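Jotdale Project - Frequently Asked Questions: Care and Setup of the Hand-Held Grippers

Last revised 2023-11-12

These answers apply to all operators working at the Dillinmont station with the Tapsell pattern of gripper. Questions not covered on this page should be sent to the Plastberg equipment desk.

How often should the grip pads be inspected?
Pads are inspected at the start of each shift and again after 465 closing cycles. A pad that has lifted from its backing plate must be replaced. Pads are always replaced in pairs.

How are the pivot screws checked?
Open the jaws fully and move each arm gently by hand. If there is play at a joint, tighten the screw by a small amount and repeat the test. Operators should not apply thread adhesive; this work is reserved for the equipment desk.

What should be checked before garments are handled?
The jaws should be opened over a clear section of cloth to confirm that both pads are seated and that the arms move evenly. The fingertips should then be closed on a single corner or point of fabric. If the material slips, clean the pads before continuing. 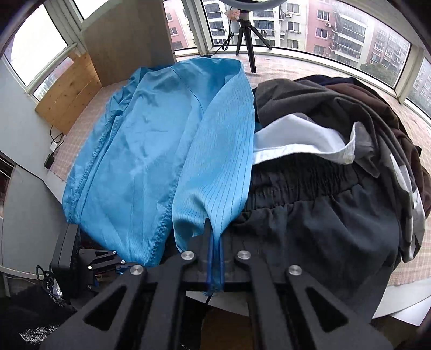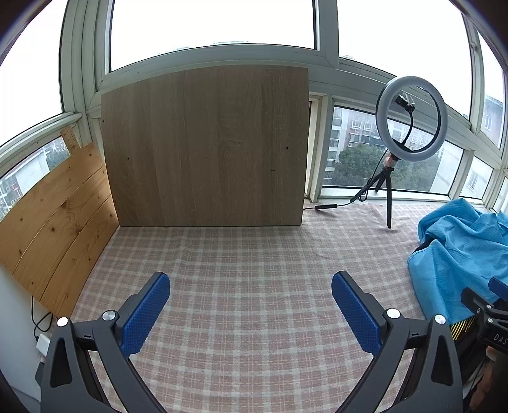 Station Layout and Lighting

May the ring light be moved?
The light may be turned, but its tripod should remain toward the back of the table. Please keep the power cord clear of the garments - a cord caught in a fold can pull the light over.

Is a table covering required?
Yes. A checked or plaid cloth is acceptable, provided that it lies flat in the working area. Coverings are washed every 4 weeks.

Can work continue in strong daylight?
In most cases, yes. Upright boards may be placed against the windows to limit glare. They must stand firmly before work begins.

Where should garments be kept between tasks?
Garments may remain in a pile at the side of the table, away from the cables.

What is the procedure if a jaw sticks?
Stop work and remove any thread or lint from the linkage with the soft brush. If the jaw sticks 3 times in one shift, tag the gripper and return it. Repairs take about 58 hours. The present repair schedule has been in effect since June.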